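Unit 6: Shoes, Boxes and the Packing Table
Handout for the second session, Camura evening course in small-shop stockkeeping
Course leader: Bianca Căpraru

Welcome back! Last time we folded knitwear until our thumbs ached, and tonight we get to my favorite part of the whole course, which is footwear. I love packing shoes. A shoe is an awkward thing: hollow, stiff in some places and soft in others, heavier at one end than it looks, and always one of two. Get a pair to sit well in its box and you have learned most of what you need for handbags, hats and small appliances too.

Bring your notes from Unit 5. We will use the same tissue folds.

1. Some words we need

Upper: everything above the sole.
Collar: the rim of the opening where the foot goes in.
Toe box: the front part that covers the toes. It dents easily and it is the first thing a customer sees when the lid comes off.
Heel counter: the stiff cup at the back. You can press on it fairly hard.
Lining: the inside material. Pale linings pick up ink from cheap tissue, so check your tissue first (rub it on a white cloth).

2. Looking a shoe over before it goes in

Hold it up with the opening toward you and look down inside. Is the lining flat? Is there a price sticker, a stray pebble of silica, a hair? Then tip it and look at the toe end, then the sole. Do the left shoe and the right shoe in the same order every time. At Iordache, where I worked for years, we checked 250 pairs before the July sale one summer, and the people who kept to an order finished first and found more faults. The people who just "had a good look" had to go back - me included!

Typical faults: glue marks along the sole edge, a collar folded inward, laces of different lengths, two lefts. Two lefts happens more than you would think. Out of 2,000 boxes in the old Koltska stockroom we found 38 with something wrong in them, and a good many of those were mismatched feet or sizes.

3. The box

A shallow box needs more thought than a deep one. In a deep box the shoes lie on their sides, soles to the walls, and there is room for error. In a shallow one you have to find the way the pair wants to lie, and the usual answer is heel to toe: the toe of one next to the heel of the other. Try it before you add paper. If the lid would press on the upper, turn the pair or take another box. Never lean on the lid.

Open the box fully and set it where both hands can reach the inside without your sleeves dragging over the edge. I like mine turned at a slant on the table. Odair Leite, who taught me, kept his dead square and was faster than I have ever been, so please find your own way.

4. Holding the shoe

Two points of contact, well apart. One at the toe end, one farther up the side. With two holds you can turn the shoe over in the air and set it down on whichever side you like, and the collar keeps its shape. Picking a soft shoe up by the collar alone stretches it, and you can spot a shop where everybody does that from across the street.
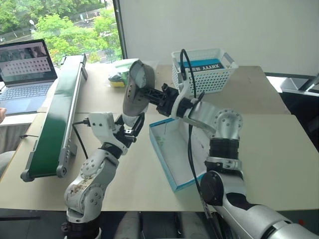 Bogdan Enache wrote back after the first session that he finds two holds slow with children's sizes, and that he lifts the pair together, soles touching, with one hand around both. I tried it all afternoon and I have to say it works very nicely up to small adult sizes! Past that my hand gave out. Add it to your notes as a second method.

5. Paper

One sheet under, one sheet between, one crumpled piece in each toe. Crumple it gently so it springs back. Fold the under-sheet over the top last, with the open edge toward the person who will lift the lid.

6. Practice for tonight

Work in twos. Each table gets one deep box, one shallow box and a mixed heap of shoes. Find the pairs, check them in a fixed order, pack one pair in each box, then swap tables and unpack your neighbors' work. Write down what shifted.

For next time: pack a pair of your own shoes at home, carry the box around for a day, open it, and note where everything ended up. Maricica Lazăr has spare tissue for anyone who needs it. Boots are Unit 7, so bring a tall pair if you have one.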